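Checking camera views before you log a simulated run

Good logging habits are my favorite part of robot work — really! A clean set of runs is a joy to come back to, and it starts with a look through every camera before the arm moves.

At Drerlow we follow the house rules Doina Kelmendi wrote for our tabletop tasks. You'll need your task file open and the simulator paused on the first step.

1. Open each camera view full size. Thumbnails hide a lot.

2. Name the objects the task depends on and find each one in at least one view.

3. Step through 30 poses from the planned path and look again. An arm that stays out of the way at rest can cover half the table in mid-reach.

4. Mark any view where the arm hides part of a task object. Write "partly hidden" in the notes and keep the view. Deleting it breaks the match between cameras.

5. Save the camera settings with the run. Please don't nudge a camera halfway through a batch of 200!

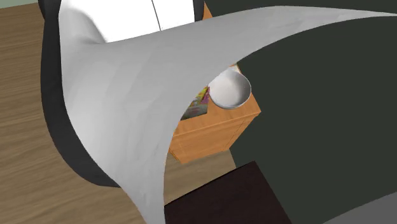

Step 4 in a simulated view: the arm covers part of the cabinet and the item beside the bowl.

For a pose like this one, check the other views for the hidden part, then add your note and move on to the next pose.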